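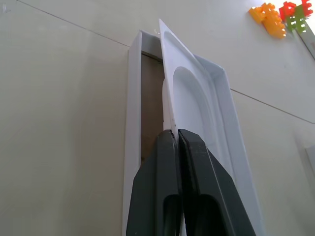

Progress to the end of July

Work at Skillelstead has moved on to packaging. The task is to grip a white moulded plastic insert by its thin edge and lift it out of its box. An operator guides the arm through each attempt, and every attempt is saved, good or bad.

We now hold 1,813 recorded examples, of which more than 700 involve inserts. Bohdan Panasiuk has checked and labelled all but 240 of them. Seven were dropped for missing gripper readings.

Glossy plastic remains the slow part — operators need more tries to line up the fingertips than they did with card.

Next period

Finish labelling, then send the full set to Voltwood for the first training run. The second arm is still due from Drirkley in September. Spending is within budget.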